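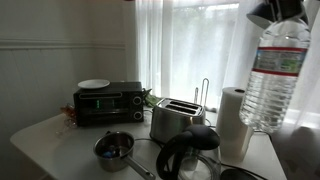 Wie der Greifer das Frühstück lernt

Wer einem Roboter beibringen will, eine Flasche zu heben, braucht zuerst sehr viel Geduld und danach einen Tisch. Die Firma Losham hat sich für ihren Tisch eine Zimmerecke ausgesucht, mit Fenster und weißer Gardine, dazu Toaster, Wasserkocher, Küchenrolle und ein kleiner Topf. Ein Labor sieht anders aus, und genau das war der Wunsch.

Das Projekt heißt Flamo und sammelt Beispiele. Ein Mensch führt den Arm aus der Ferne, das System zeichnet Bewegung und Kamerabild auf, und aus vielen solchen Vorführungen soll später ein Modell lernen, allein zuzugreifen. 196 Vorführungen gehören zu einer Aufgabe. Danach wird die Aufgabe gewechselt, oder es werden die Gegenstände verschoben und man beginnt von vorne.

Die große Wasserflasche gilt im Team als schwierige Schülerin. Der Kunststoff ist durchsichtig, das Licht vom Fenster geht durch das Wasser hindurch, und für die Kamera ist der Rand der Flasche manchmal kaum zu finden. Am Hals gefasst, hängt sie gerade, doch wenn der Arm zu schnell schwenkt, beginnt sie zu pendeln. Eine Vorführung dauert deshalb 17 Sekunden — bei einer Tasse sind es 11.

Auch misslungene Versuche werden aufgehoben. Sie bekommen eine eigene Markierung, denn ein Modell, das nur saubere Griffe kennt, weiß sich nach einem schlechten nicht zu helfen. Über den richtigen Anteil solcher Fehler wird bei Losham noch gestritten.

Im Juli soll der Datensatz an den Partner Iordache gehen, der ihn mit Aufnahmen aus sechs anderen Küchen zusammenführt. Bis dahin bleibt die Arbeit gleichförmig: greifen, heben, versetzen, loslassen. Die Bedienenden wechseln sich ab, weil die Hand am Steuergerät müde wird und man diese Müdigkeit später in den Daten wiederfindet.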